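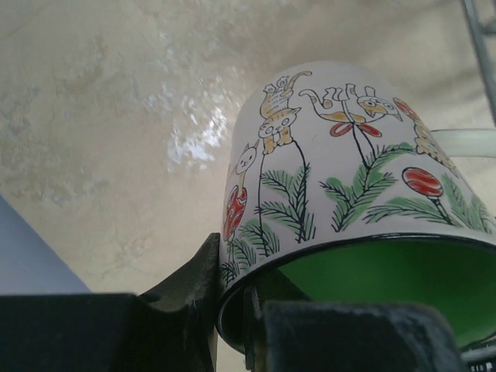
4. Mugs and the Shared Rack

4.1 What people keep

Mugs are the least standardized objects in any shared kitchen. The plates at the Dunbar building were bought in one order and match; the mugs came in one by one, in coat pockets and gift bags, mostly in December. Our inventory of the kitchens at Dunbar and Orkomora ran to 400 drinking vessels, for a combined staff that could have managed comfortably on 100. Few owners could say when they had last used the mug they called their favorite, though most could say exactly who had moved it.

We sorted the inventory by decoration first and by shape second. Decoration turned out to be a good guide to how fiercely a mug was defended. A white mug with cats, an owl-like bird and fir branches on it is spoken of as a possession all year round, whatever its season. A plain pink cup is spoken of as a cup. Inside color was recorded separately, as several mugs in the set save their brightest glaze for the part that coffee covers.
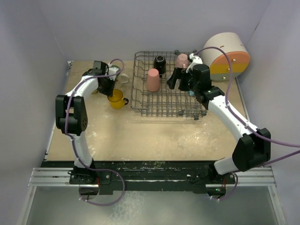 4.2 What the rack permits

The wire dish rack is built around the plate. Its tines assume something flat and thin, and the mug has to make its own arrangements. Most of our participants stood mugs upside down on the wires, a habit they described as obvious and could not recall learning. A few laid them on their sides, and these few were corrected by colleagues, sometimes in writing.

Handles were the main source of trouble. A cup turned upside down takes up the width of its rim plus whatever its handle insists on, and two handles that meet between the tines will cost the rack a place. The Trilirari survey, which drew up to 2,000 replies, asked about drying time, hygiene and rack size but had no question on handles. We regard this as an oversight and have told its authors so.

Mugs waiting beside the rack formed a second, less official storage area (Figure 2). At Grikomdale this overflow was still in place in April, by which point it had its own regulars – and at least one mug that, by general agreement, lived there.

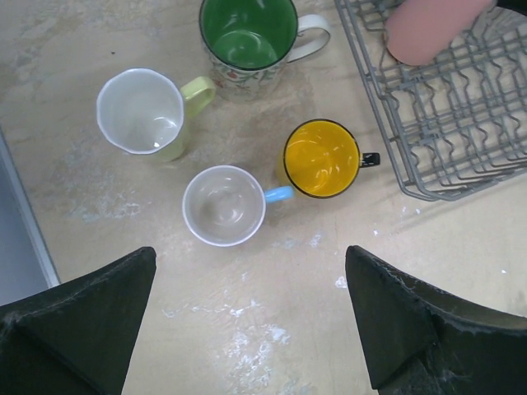 Figure 2. Four mugs on the tabletop beside the rack, with differing interiors and handles.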